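How I Built a Robot Hand in My Living Room

Have you ever tried to pick up a sweet wrapper wearing thick winter gloves? It slides about, it crinkles, and you end up chasing it across the floor. Robots have that problem all the time, and I've spent most of the winter trying to build a hand that's a bit better at it.

Mine is called Vitari. It doesn't have an arm or wheels. It's a gripper, which is the part of a robot that does the grabbing, and I hold it by a handle and point it at things. I started it last July at Jutotport, the shared workshop near me where you can use the big drills if you promise to sweep up afterwards. Most of the fiddly work happens at home now (I like being near the biscuits).

So how do two fingers grab something?

Hold up your own thumb and first finger and pinch them together. Easy! Your brain sent a message, your muscles pulled, and your skin felt when to stop. Vitari needs something to do each of those jobs. A motor does the pulling. A little computer sends the message. And the feeling part - well, that's the bit I keep getting wrong.

Each finger is made of stiff bars called links. Where two links meet there's a pin, and the links swing round it, just like your elbow bends. If you join four links in a loop, something lovely happens: push one and all the others have to move too. You can try this with strips of card and some paper fasteners. Make a box shape, hold one side still and push the top. See how the opposite side stays pointing the same way? That's how a fingertip can slide inwards without tipping over.

My first fingertips were bare plastic, and a wrapper shot straight out of them like a bar of soap. I have a notebook where I write down every practice grab. There are 1,061 in there so far, and nearly 200 of them just say "dropped it".

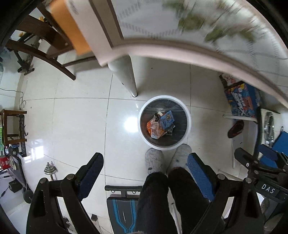 Grip is what fixed a lot of that. Smooth things slip past each other and rough things catch, so the soles of your trainers have a pattern on them and the bottom of a sledge doesn't. The blue pads on the fingertips have a texture for the same reason, and I like to test them on litter, because a crumpled wrapper is a different shape every single time. A bin is good for practising aim, too. You have to get the fingers over the rim before you let go!

Next I want to teach the motor to squeeze gently. An egg would be the big test, but I'm starting with a sponge, and I've got 10 of them waiting in a bag.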